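22 April 2026

Quick one, I have a train at six and haven't packed.

Teleop week three. We're up to 229 demos on the brick task and I can tell you my forearms know about it. Rafail Dimitriou did the first batch in one sitting, the maniac, and his are still the cleanest in the set. Mine wobble. You can pick them out on the plots without looking at the names, little sawtooth thing on every approach.

Task is dumb simple on paper. Plate on the table, bricks next to it, put the bricks on the plate. Two arms, so one can hold while the other presses. A four year old does this while eating a cracker. Through a pair of leader handles, with no feel coming back through the grips, it's a different sport. You come down on the studs, you think you're lined up, you push, and the plate goes skating off across the table and you get to start over.

Things I changed this week, mostly for my own memory:

Slower approach. I was rushing the last bit because the first bit is boring. Now I count two beats over the stud and then go down. Adds time to every demo, don't care.

Stopped throwing away the fumbles. Used to hit discard the second a brick tipped. Rafail's argument is that if the policy never sees a recovery it won't know how to do one, and he's right, annoyingly. So if I can fix it, I fix it and keep the take. If the brick leaves the table, discard.

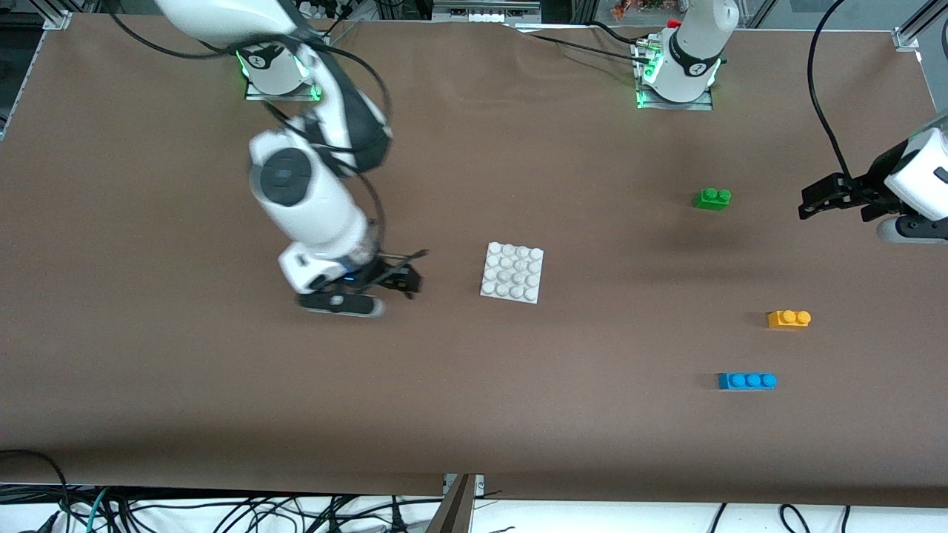
Start positions. I had a habit of putting everything back in the same spots, which is lazy and I didn't even notice till we plotted it. Every brick within a thumb's width, demo after demo. So the last 30 I shuffled properly, turned the plate a bit each time too. Those feel way harder to drive. Probably means they're worth more.

Sessions of 20 and then get up. Past that I get sloppy, and I'm baking my bad mood into the data. Coffee, walk to the end of the hall, come back.

Still don't have a good answer for handing off between arms. The Meten notes say to pick a lead hand and never switch mid-task, and I tried it, and it looks tidy, but then the far side turns into these long awkward reaches with the elbow way up. Rocha people apparently let the operator do whatever and sort it out in training. Leaning that way. Mixed hands, more demos, see what hapens.

Also the lag. Small but it's there, and when you're tired you start correcting for a thing that already got corrected. Then you're chasing yourself. Let go, breathe, start agian.

Training run goes off tonight, on everything over 30 seconds trimmed down. Will post the curves when I'm back from Tosimthorpe, if they're not embarassing. Ok, socks, charger, going —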